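Alaric Nguyen-Tran
October 5, 2021 was a Tuesday and I spent most of it papering a table, so a few posts on how to cover a long worktable with kraft paper and tape.
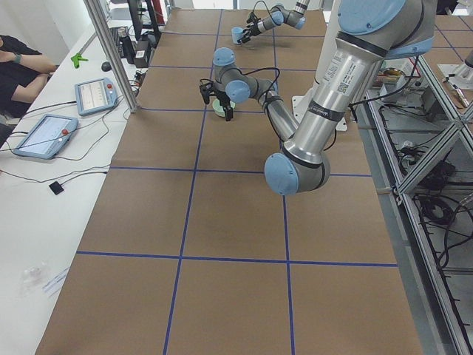

Buy the roll wider than the table if you can. Ours was two inches over, which gave enough to fold under on each side. A seam down the middle catches everything you slide across it.

Roll it out the night before and leave it flat. Kraft paper straight off the roll wants to curl back up. You'll still get some faint creases. They don't matter.

Tape one end first, walk the roll to the other end, pull, tape. Then the sides. If you do the sides first you get a bubble in the middle and have to start over. I did this in February.

Dark blue tape for the grid. I tried a tan one from Dendel before and could not find my own lines on brown paper. Blue shows up from across the room.

Lines running the length of the table go down first, one left, one right. Then the ones across. Measure from the same corner every time. I used the far left one.

I like big squares. Small ones look organized but you spend the whole day deciding which square a cup belongs in.

Press the tape down with the side of your thumb, a foot at a time. Don't stretch it. Stretched tape creeps back and your line goes crooked by lunch.

A white side table next to it is worth the floor space. Anything with a screen goes there and the paper stays for the work.

Cost, for those asking: 41 dollars for the paper, 7 for the tape. The paper is a 50 yard roll from Fairweather, so there is plenty left.

Smudges: leave them. Change the sheet when it tears or when you can't read the tape anymore. Ours lasts a couple of weeks.

When you pull it up, take the tape and paper off together and fold it in on itself. Peeling the tape first just shreds everything.

Next one I'm covering is the short table by the door. Same paper, same tape.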